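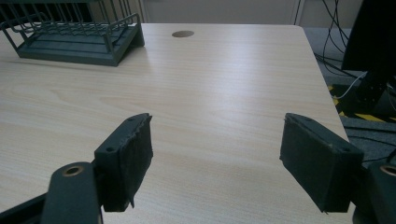

A reader of the previous issue of this guide wrote in to object that section 6 had them fit new pads and go straight to the comparison runs, and that their Flika fingers then scored worse than the old Marras set until the gap was zeroed again. The objection is accepted. The order of steps has been changed, and zeroing now comes before any run is recorded.

Search this manual Enter part no. or keyword Go

6 Comparing finger sets on the hand-held gripper

6.1 Scope

This section covers fitting, zeroing and trial of the Flika and Marras finger sets on the Prostby hand-held gripper. It does not cover the fixed-arm version. For logging software see section 9.

6.2 Before you start

You will need:
- the gripper, with battery removed
- both finger sets, each with its own screws
- the hex key supplied
- one pair of unused friction pads per set
- the Brusum test block, part 1315
- a flat table with a clear area in front of the operator

CAUTION: Remove the battery before touching the fingers or arms. The drive can close without warning when the trigger lead is disturbed.

6.3 Checking the pads

1. Hold the gripper level and look along the inner face of each finger. The pad must lie flat on the block from top to bottom.
2. Check the lower edge of each pad. Fraying of the fibres alone is acceptable for practice. For recorded runs, replace any pad that is frayed or has begun to peel.
3. Replace pads in pairs. A new pad opposite a worn one will pull the block to one side on lifting.
4. Peel off the old pad and clean the face with a dry cloth. Do not use solvent.
5. Press the new pad on from the centre outwards and leave it for 2 hours.

Note: The pads are black whichever finger set is used. Mark the storage bags, as the Flika pad is slightly narrower and will fit a Marras finger without gripping properly.

6.4 Fitting the fingers

1. Check that the arm bushings are seated and turn freely. Do not oil them.
2. Offer up the left finger and start all its screws by hand.
3. Repeat for the right finger.
4. Tighten the screws a little at a time, alternating left and right.
5. Refit the battery.

CAUTION: Do not overtighten. The screws bear directly on the finger block, and a cracked block cannot be repaired.

6.5 Zeroing

1. Close the fingers fully with nothing between them.
2. Hold the ZERO key until the lamp turns steady.
3. Open the fingers fully and close them again. The display must read 0. If it does not, repeat from step 1.

Zero again after every change of pads or fingers. Readings taken before zeroing must be discarded.

6.6 Comparison run

1. Place the test block on the table, clear of the edge and of any cable outlet.
2. If the tabletop is glossy, check the camera preview for glare. Move the block or dim the overhead light until its edges show clearly.
3. Approach with the fingers open and parallel to the tabletop.
4. Close on the block, lift, hold and set down.
5. Make 6 lifts with each finger set, using the same operator and the same block position.
6. Enter slips and drops in separate columns.

Note: If error 557 appears during a lift, the gap sensor has lost its zero. Stop, return to 6.5 and restart the run from the first lift.

6.7 After the trial

Remove the battery. Store the gripper with the fingers open, so that the pads do not press against each other. Return each set of screws to its own bag.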